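Guide d'installation Garba - Chambre meublée
Section 4. Faire le lit et vider les cartons (dans cet ordre)

Cette section suppose que le sommier est monté, que le matelas Zosano est posé dessus et que personne ne dort déjà dedans. Si l'un de ces points vous échappe, revenez à la section 3.

Le lit passe en premier. Nous avons reçu des courriers à ce sujet, notamment de Mme Reet Venckus, qui préfère commencer par l'armoire. Elle a le droit. Mais à 23 heures, un lit fait vaut mieux qu'une armoire rangée, et le lit servira de plan de travail pour tout le reste.

4.1 Ce qu'il vous faut

Un drap-housse aux dimensions du matelas
Une taie par oreiller
Des cintres, en nombre supérieur à ce que vous pensez
Un cutter à lame courte pour les cartons
Un endroit où poser le cutter, toujours le même

4.2 Poser le drap-housse

1. Écartez le lit du mur le temps de passer la main. Inutile de traverser la pièce avec.

2. Repérez l'étiquette du drap. Sur les modèles Numeck, elle se coud dans un angle du pied, à gauche. Sur les autres, elle se coud où elle peut.

3. Enfilez d'abord un angle de la tête, puis l'angle du pied diagonalement opposé. Les deux derniers suivent avec moins de protestations.

4. Si le quatrième angle refuse, le drap est tourné d'un quart de tour. Tirer plus fort ne changera pas la géométrie. Ôtez tout et reprenez au point 2.

5. Lissez du milieu vers les bords, du plat de la main. Rentrez l'excédent sous le matelas.

Remarque : un drap-housse sorti de son emballage garde des plis. Ils s'atténuent au premier lavage, ou alors on s'y habitue. Le repassage d'un drap-housse est possible. Nous n'avons pas d'instructions à fournir sur ce point.

Attention : avant de repousser le lit, vérifiez qu'aucun câble n'est pris entre le cadre et le mur. Un câble pincé ne se signale pas tout de suite.

4.3 Les oreillers

6. Retournez la taie sur l'envers, glissez les mains au fond, saisissez les deux coins de l'oreiller à travers le tissu et rabattez. La méthode qui consiste à secouer l'oreiller jusqu'à ce qu'il tombe dedans fonctionne aussi, avec plus de bruit.

7. Posez l'oreiller au pied du lit tant que vous triez les vêtements. Il ira à la tête quand vous aurez fini, c'est-à-dire plus tard que prévu.

8. La taie n'a pas à être assortie au drap. Le catalogue Garba soutient le contraire, mais le catalogue Garba vend des taies.

4.4 Les vêtements à suspendre

9. Ouvrez un seul carton à la fois. Le suivant reste fermé contre le mur, étiquette visible, même s'il vous nargue.

10. Passez chaque vêtement sur son cintre avant de vous approcher de l'armoire. Pour un tee-shirt, entrez le cintre par le bas : par le haut, l'encolure se détend et reste détendue.

11. Étalez les vêtements sur le lit au fur et à mesure, crochets tournés du même côté.

12. Transférez-les ensuite dans l'armoire par brassées raisonnables. La tringle Trelavex de 800 mm (réf. 3288) a sa propre notion du raisonnable, détaillée en section 5.

Remarque : un tee-shirt se plie très bien. Si vous tenez à le suspendre, aucun passage de ce guide ne vous l'interdit.

Attention : ne posez pas un cintre à crochet métallique sur un drap tendu pour ensuite vous asseoir à côté. Le drap survit en général.

4.5 L'étagère à casiers

13. Ne la remplissez pas maintenant. Une étagère vide, le premier soir, appelle les clés, les tickets, la moitié d'un chargeur et une vis dont on ne saura plus rien. Laissez-la vide jusqu'au lendemain.

14. Contrôlez d'abord la fixation murale (voir page 156), puis garnissez les casiers du bas avant ceux du haut. Les livres vont en bas. Les livres que vous comptez vraiment lire aussi.

15. Sur un parquet, collez les patins de feutre avant tout déplacement. Une fois la rayure faite, ils n'ont plus grand-chose à protéger.

4.6 En cas de difficulté

Le drap remonte pendant la nuit : matelas trop épais pour le bonnet. Mesurez la hauteur, surmatelas compris, et échangez.

L'armoire ne ferme plus : voir le point 12, relire le mot « raisonnables ».

Il reste un carton : il en reste toujours un. Notez dessus ce qu'il contient et rangez-le avant septembre.

Passez à la section 5 lorsque les vêtements à suspendre sont sur cintre. 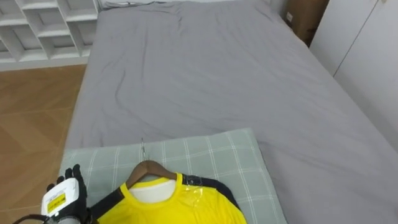

Fig. 4 - Étapes 7 à 11 : drap-housse posé, oreiller au pied du lit, tee-shirt sur cintre.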